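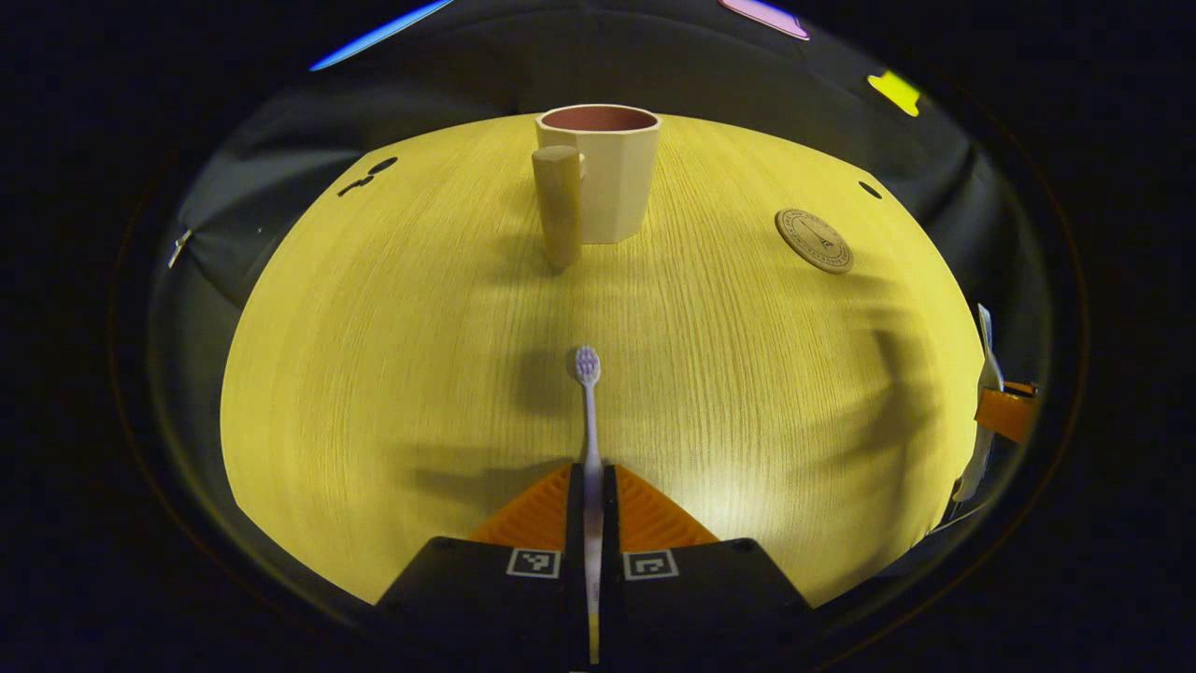
Young-sook Sun perguntou, ainda no corredor, se era mesmo preciso uma manhã inteira para ver alguém pegar numa escova de dentes. A pergunta fica como epígrafe destas notas, porque a resposta ocupa quase toda a aula 14.

Notas de apoio – aula 14
Visita ao dia aberto da Vivden, 14 de outubro de 2020

Quem esperava braços a dançar ao som de música saiu desiludido. A demonstração principal fez-se à mão: uma pessoa segura uma garra portátil, executa a tarefa, e a câmara montada na garra grava tudo. O robô aprende depois, com calma, e sem público.

1. O que reter da demonstração

A lente é muito aberta. O tampo da mesa parece uma cúpula e a vista circular tem uma moldura preta à volta. Convém habituarem-se, pois os exercícios de junho usam esta geometria.

Os dedos trazem marcadores quadrados a preto e branco nas faces da frente. Servem para estimar a abertura da garra a partir da própria imagem. As almofadas cor de laranja, com nervuras, são a parte que toca no objeto. O cabo da escova fica entre elas, na vertical, com as cerdas para cima, e quem acha que isto é trivial pode repetir a experiência em casa com duas réguas.

Caneca, cilindro de madeira e base redonda: reparem que o cilindro tapa parte da caneca. Qual dos dois está mais perto? Nós sabemos sem pensar. O modelo tem de o aprender, e costuma levar o seu tempo.

2. A sessão de perguntas

Leonie Gasser explicou que cada grupo grava 40 demonstrações por tarefa e deita fora as más. Declan Bloxham quis saber quem decide quais são as más. Seguiu-se um silêncio bastante instrutivo. A resposta oficial foi «há critérios». Pediremos os critérios.

Sobre o café oferecido no intervalo não há matéria para exame.

3. Trabalho para entregar

Escrevam 2 páginas sobre uma tarefa doméstica que se possa ensinar desta forma. Indiquem o ponto de preensão, os objetos que podem tapar o alvo e o momento em que a demonstração se considera terminada. No ano passado recebi 18 trabalhos sobre dobrar meias – escolham outra coisa.

Leitura: capítulo sobre aprendizagem por imitação, sem saltar a parte da calibração. Dúvidas com Kwan-ho Kong, no laboratório, de preferência antes da véspera da entrega.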